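Splitting a Folding Recording into Steps

In this tutorial we take one recording of shirt folding and cut it into labeled segments that the Cunuten planner can read. You need Flastelov installed and one session with both gripper streams.
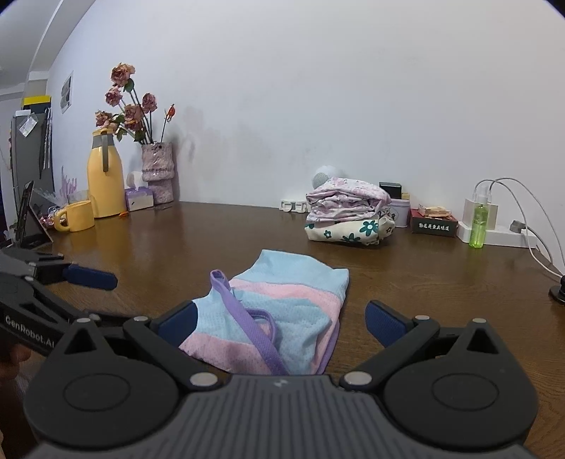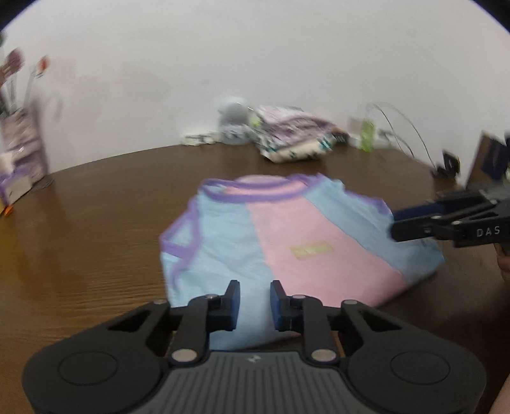
Mara, 2021-12-19

1. Open the session and load both streams. Check that their clocks agree. If the offset is over 40 ms, run the sync tool first.

2. Plot finger opening against time for each gripper. Smooth it with a window of 17 samples.

3. Mark a grasp where the opening drops and then stays flat for at least 30 samples. Fabric is thin, so the fingers close almost all the way – don't use the threshold meant for rigid objects.

4. Label each segment: reach, pinch, lift, fold, release. Both grippers get their own track.

5. Export, then replay the file at 80 percent speed and watch the cut points. Move any that fall in the middle of a lift.

Short segments left over at the end can be merged into the release before them.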